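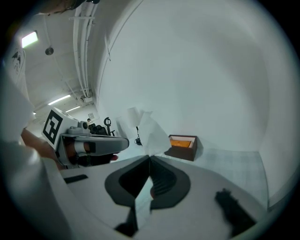
A hand holding one of the grippers.

Progress report to the Jarnura fund
Trevstead home learners' book and map library
Prepared by Soledad Ferreira

Since the last report we have lent 312 items to families who teach their children at home. History and geography sets are the most requested, and the fraction workbooks come next.

Of the 3000 allowed for new materials we have spent 2000. The rest is kept for science readers for ages 11 to 14, where our shelf is still weak. Vaughn Pennington has asked two suppliers for prices and we wait for the second answer.

The Sunday reading group now has 7 families. Lucinda Castellanos leads it, and she has written short notes for parents who did not study the subject themselves. We would like to print these notes in March, if you agree that the cost can go under materials.

One difficulty remains. Many workbooks come back with the answers already filled in, so they cannot be lent again. We now ask families to copy the pages first. Verna Ruiz-Ortega will check the returned books and send you the list of replacements.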